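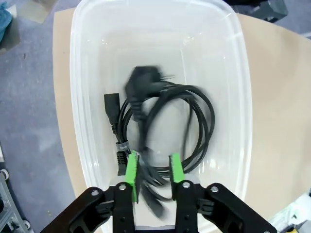
2018-01-11

Cable day, continued. I promised myself I would write this up before going home this time, while I still remember which pads went on when, so please forgive the length — it is mostly for me, and for whoever picks up the Yuan comparison after I have moved on to the wrist camera mount.

The question is still the same one we wrote on the whiteboard before the holidays. For soft, floppy things that live in a bin, do we want the plain parallel gripper with the green pads, or the jointed hand? I had a firm opinion when we started (parallel, always parallel, fewer things to break) and I am a little less firm now.

Parallel gripper first, using the Ellano profile for the controller. I left the closing force at the default and only touched the speed. With a coil lying flat on the floor of the bin the approach is lovely. The fingers come down either side of a strand or two, the green pads bite, and up it comes. The trouble is how many strands you get. Aim at the middle of the side of the coil and you pick up a bundle; aim a hair too far out and you pick up one strand, and then the rest of the coil stays behind and unrolls like a sleepy snake. The hook-and-loop tie helps enormously when it sits close to the grasp. When it is on the far side it may as well not be there.

The heavy mains plug is its own small headache. It swings. If the lift is quick the plug arrives late and then keeps going, and the wrist view turns to mush just at the moment when I would like to know where the prongs are. I dropped the lift speed from 400 to 200 (controller units, see the Ellano sheet taped inside the cabinet door) and the swing got much better. I would happily leave it at 200 for good. It feels slow to stand there and watch, but we are not in a race with anybody.

Pads: the green ones stay. I tried the old bare fingers again, out of fairness, and the cable jacket slid right through on a slow lift. I had forgotten how bad they were! I put 30 closes on the new pads before the first real grasp to bed them in, and I can't see any lifting at the corners. Please check them again before the next long session anyway, especially the left one, which I glued in a hurry.

After lunch we moved over to the jointed hand, on the Rurnolus driver. Setup took longer than it should have because the driver wants its power before the network comes up, and I always do it the other way around. That makes 3 times I have written this down in this notebook. Power, then network, then the controller. 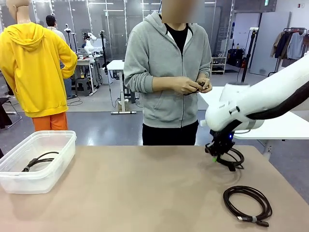
Jointed hand on the arm, cable looped over it, clear bin at left.

I will say this for the hand: it holds on. Once a cable has found its way in among the joints, it really does not want to leave. The bad news is that this applies to letting go as well. On a release with a loose coil, a loop would hang back on one of the joints, and I ended up adding a small open-wait-open move at the bottom, which mostly cures it. With the tight bundles it is far better behaved, and I think if all our cables came neatly tied I might be writing a different entry.

The fixed camera was a real help in the afternoon. From the wrist you see pads and cable and not much else, and you would swear the grasp was clean. From the side you can see the loop hanging down, and how low, and whether it is going to catch the rim of the bin on the way across. I would like to raise the travel height over the rim for both grippers and make that the standard, so we stop comparing one setup's path with the other's.

Where I have landed for now: parallel gripper for picking out of the bin, slow lift, grasp near the tie where there is one. Jointed hand for the tied bundles on the open table, where there is room for it to get around the outside. I know this is a bit of a fence-sitter's answer, and the Pekau people would rather have one gripper on one arm, but I don't want to choose for them on the strength of one kind of object.

Left to do:
Same runs with the thin USB cables, both grippers.
Try the parallel gripper with the coil standing on edge against the bin wall.
Re-glue the left green pad properly.
Save the open-wait-open release under its own name so it doesn't get overwritten like the last one.
Ask for a second clear bin of the same kind. We have until April, but ordering always takes forever.

Both grippers wiped down, controller off, settings copied to the shared folder under Yuan.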